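Ticket: Washer stops before final spin, fault code 7
Product: Zollitero front loader
Service provider: Harken
Status: Closed
Opened in November

Initial report

The washer fills, washes and drains, then stops before the final spin. The display shows code 7 and the door stays locked for a while. Clothes come out soaked. It happens on the Cotton and Mixed programs. Quick Wash finishes most of the time. The machine is on the ground floor at our Nilmont address, on a tile floor, hooked up to a standpipe. It has not been moved since it was installed.

Already tried: power off at the wall overnight, smaller loads, different detergent. No change. 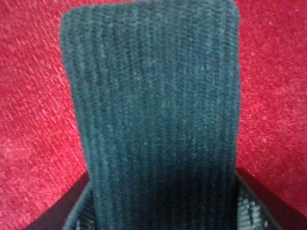 Harken Support: Code 7 on this model covers both slow draining and an unbalanced load, so we need to separate the two. Please run Drain Only with the drum empty and tell us if the code comes back. Then open the filter door at the bottom right and clean the filter. Put a shallow tray down first.

Update from customer

Ran Drain Only with the drum empty. It finished with no code. Ran Spin Only, still empty, at 1000. Also no code, but there was a knocking sound as it slowed down.

Cleaned the filter. There was lint, a hair tie and a coin in it. The impeller behind it turns by hand with the usual notchy feel. Put the filter back and ran a short rinse to check for leaks. Dry underneath.

Then ran Cotton with a normal load. Code 7 again, same place as before. I could hear it try to spread the load, give up, and try again.

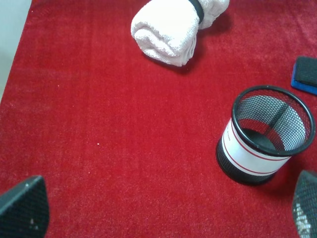

The drain hose was next. I pulled the machine forward and found the hose pushed too far down into the standpipe, with a bend where it goes behind the back panel. I raised it and straightened it out. Draining sounds faster now but the code came back on the next full wash. I also tried single items to see what sets it off. A rolled white towel like the one on the red carpet, put in by itself, is enough to trip it every time. Shirts on their own are fine. Spin was left at 1000 for all of these.

Harken Support: Thank you. One heavy item alone will often fail the balance check on a healthy machine, so please don't use that as a test. The knocking on an empty drum is more useful. Check the level front to back and side to side, and press down on each corner of the top.

Update from customer

Rear left corner drops when pressed. The foot had backed off and its lock nut was loose. Wound the foot down until the rocking stopped and tightened the nut against the cabinet. Level both ways now.

Empty spin: no knocking.
Cotton, full load: finished, no code.
Mixed, half load: finished, no code.
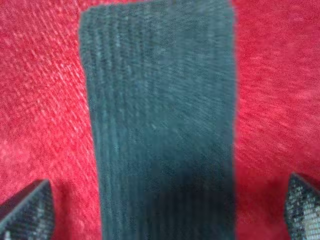
Does the machine need to be recalibrated after the feet are adjusted?

Run the calibration program once with the drum empty. Hold Start and Delay together for 7 seconds, release when the display shows 100, and leave the door closed until it beeps.

Calibration done. It beeped and went back to the normal menu. Ran 2 more Cotton loads afterward and both finished. No parts ordered. Please close.

Harken Support: Closed. Cause recorded as loose rear foot, with a bent drain hose noted. Reply to this ticket if code 7 returns.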